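I have squeezed a gripper 504 times since this morning and my right hand would like it noted. The left one did its share too, but it has always been the quiet one.

The job, as explained to me in the hall in Medina while I was still holding my coat, is to pick things up and put them down. Stultance wants examples. A great many examples. You take one gripper in each hand, you do some ordinary thing with an ordinary object, you put everything back, and you do it again in a slightly different way so the learning system doesn't decide that socks only exist on the left side of tables. I had told my sister I was going to work on robots. There is no robot in the building. The robot is somewhere else, waiting to be shown how a grown woman folds a dish towel.

Today was towels until lunch and then lids. Towels are fine. A towel forgives you. You pinch two corners, bring them over, miss a bit, smooth it with the side of a finger, and the episode still counts as good. Lids are another matter. The task sheet says "place lid on container in a natural manner," and after the fortieth go I could no longer say what my natural manner was. I stood there with a lid in one gripper, trying to remember how I do it at home, and I think at home I mostly press down and swear.

The rules, which I copied out because I kept getting them wrong: start with both grippers open and in view of each other. Don't rush. Don't freeze either, since the software takes a long pause for the end of the episode and cuts you off mid-towel. If you drop something, pick it up and carry on, because they want the recoveries. I like that one. It's the first job I've had where dropping things goes in the useful pile.

By three I had worked out that the trouble is my elbows. I hold them out like somebody carrying a tray through a crowd, and then I turn a wrist and lose sight of one gripper with the other, and the review page puts a small orange flag beside my episode. Nineteen flags yesterday. I have started to take the flags personally.

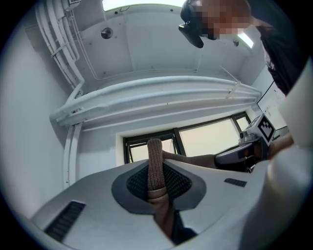
Medina, 2021-11-14

Carrying on from the above, after supper, with a bag of frozen peas on the wrist. I've been looking at what the grippers look at, and it is a humbling view. All day I think of myself as standing at a table doing careful work. From down at the gripper it's mostly ceiling, a big white duct or beam, the window, and a brown woven finger standing up in the middle of everything like the most important person in the room. The other finger reaches over sideways to meet it. The black-and-white square on the other gripper is tipped toward the camera, so for once I can't be told off about that. As for the person, there is a dark shirt leaning in at the corner and a blur for a head. Whole days of labor and the star is a finger.

I've grown fond of the fingers, though. The knit cover grips cloth better than I expected, and it makes no noise, which matters more than it sounds when you are doing the same small thing several hundred times. I spent my first day with a bare practice pair and they clacked. I could hear it in bed.

Totals on the board when I left: 953 good episodes for the week so far, out of 1396 recorded. The target moves. It was 874 when I started and I was rather proud to see it go by, and then somebody upstairs at Drarico, who pay for all this, asked for more lids. Of course they did. I suspect the system has learned towels already and is getting bored of me.

A thing I keep turning over. They say the examples should be varied, and then they flag the odd ones. Today I closed a box with the back of the gripper, pushing it shut the way you'd shut a drawer with your hip, and it worked beautifully. Flagged. I wrote "this is how people shut boxes" in the comment field. The comment field takes forty characters, so what went in was most of that.

Tomorrow is Fesby, which is what they call the pouring task, for reasons older than me. Dry rice only, cup to cup. Bring the other shoes, ask about the loose strap on the left gripper, buy more peas.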